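24 October 2023

Back at the bench by eight. The Olton lot want the drinks routine by February and we are behind, so I had meant to spend the whole day on the lemon. Instead most of it went on a stop that came too late.

The job is simple enough on paper. One arm picks a piece of lemon off the board, lets it go over the glass, and goes back for the next. Run 616 was fine. On run 617 the arm came down over the board with the gripper already shut and kept going. The force limit should have tripped at first touch. It tripped well after that, and the board had shifted by the width of my thumb before everything went quiet. Nothing broken, no one near it. I pressed the red button as well, but by then the arm had stopped by itself.

I ran the pick again at low speed with my hand on the pendant. 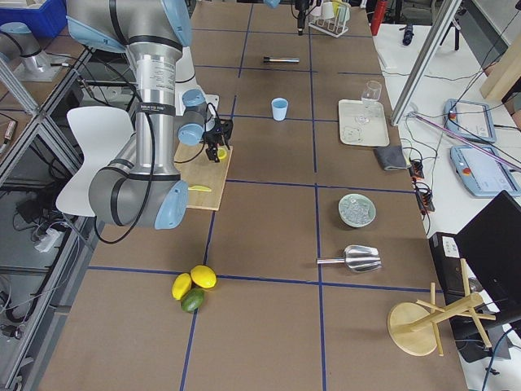
Başaran wrote back within the hour that a late trip is nearly always the payload figure, that I should look there before touching anything else, and that on no account was I to raise the force limit to make the alarms go away. I hadn't said I was going to. I had thought about it.

So I looked at the payload. It was set for the old Kullik fingers, which are a good deal heavier than the ones on there now. The controller had been allowing for weight that wasn't there, and reading a light push as nothing at all. My own fault, as I changed the fingers and didn't change the number. It is on the checklist, too. I had ticked it.

Put in the right figure and tried again with a block of foam under the gripper. It stopped at first touch, every time. I should have been pleased with that, but the log still bothered me. The arm had gone down in the wrong place to begin with, and a payload figure doesn't explain all of that.

After lunch I went over the positions on the table. I use the tape squares to check by eye where each arm thinks it is, and I hadn't looked at them closely for a long while. 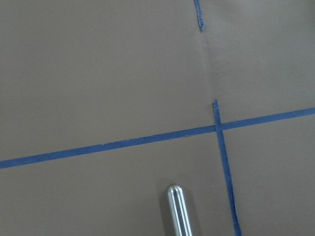

The tape is only a rough guide, of course, and the real positions come from the calibration file. I opened that next. The file was dated before we moved the table in the summer. There is a newer one in the Sonent folder, done properly, and at some point the loader had gone back to the old one. I still don't know when. There are 3,501 lines in the log between the last start I trust and the stop this morning, and I read as far as 772 before my eyes gave up.

Copied the newer file across, took the old one out of the folder altogether, and restarted both controllers. Then slow moves with nothing in the gripper, one corner at a time, at a height where it could do no harm. 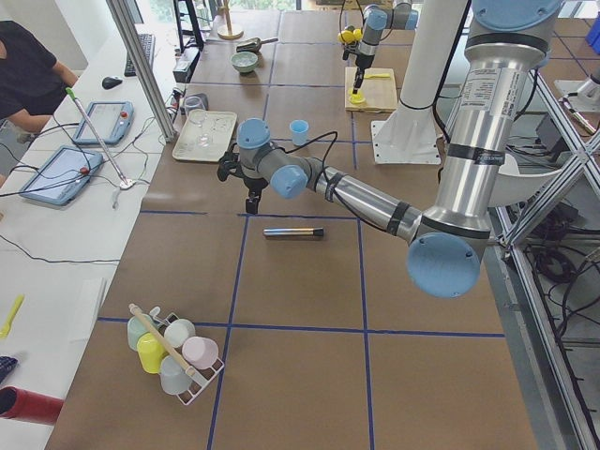

Did the round 3 times and the numbers agreed with each other. I'm not calling it fixed. I want the loader to refuse an old file outright and at present it only prints a warning, in grey, which I must have scrolled past any number of times.

Wrote the stop up in the incident book -- both causes, and the ticked box. Başaran wants a copy and so will Olton, I expect. No lemon runs at full speed until someone else has been through the settings after me.

Home late. Must buy tape.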